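Rail and Stockroom Assistants Wanted, Gkikas Clothing, Custlow
Posted October 5, 2020

We're a friendly clothes shop at 461 Rellel Road, and we're looking for a couple of patient people to help us with the rails. It's part-time work, 6 mornings a fortnight, and you needn't have worked in a shop before (several of us hadn't, and we've muddled through very happily!).

Most of the job is hanging, buttoning and straightening. Stock comes up from the Bismont warehouse folded flat, and every shirt and jacket has to go on a hanger, have its price tag checked and find its place on the rail. Empty hangers get gathered up as you go, and there's always something that wants its shoulders put straight again. If you find that sort of thing soothing, do please get in touch, as we'd love to meet you.

Tea and biscuits are provided, and staff discount starts on your first morning. Pop in with a short note about yourself, or leave one in the box by the till.

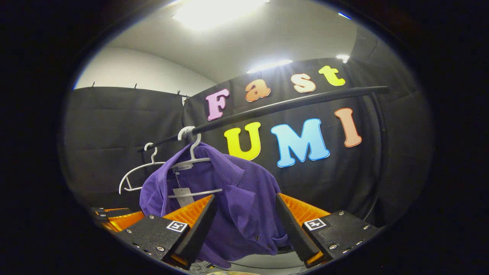 Reply from Maureen: I did this job until March and would say wear comfy shoes, and do up the top button before you hang anything or it'll be on the floor by lunch.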